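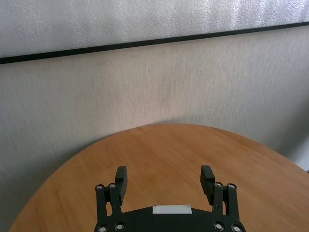
Cha > Rooms > The corner with the round table

2018-02-16
by Ye-seo Yeom

I wanted a round table since we moved in November. The old one was square, and in our narrow room I hit my hip on it every morning when I carried the tea. My husband said a round table wastes the corner. He is right, a little. But now I can walk past it.

It is wood, an orange kind of brown like honey, and you can see the grain very well. The lines go long across the top. I bought it second-hand in Stultholm, from a woman who had it 14 years in her kitchen. She gave me also a half bottle of Renus oil and told me to use it twice a year, always with the grain, with an old cotton shirt. I have done it one time so far. The smell stayed for 5 days and we ate with the window open.

The wall behind it I did not choose. The lower part is beige and has thin lines going down, something like cloth when you touch it. Above it comes a black strip and then a gray part that shines a little, like it has very small glitter inside. In the beginning I wanted to paint everything white. Now I think the beige is good with the wood, and only the gray part is still strange for me.

I try to keep nothing on the table between meals. This is difficult, the letters and keys want to live there — so I put a Kundska basket by the door for them, and it helps on most days.

Next I must find chairs. The square table had heavy ones and they look wrong here. I would like two light ones without arms, and maybe a stool for when my sister comes.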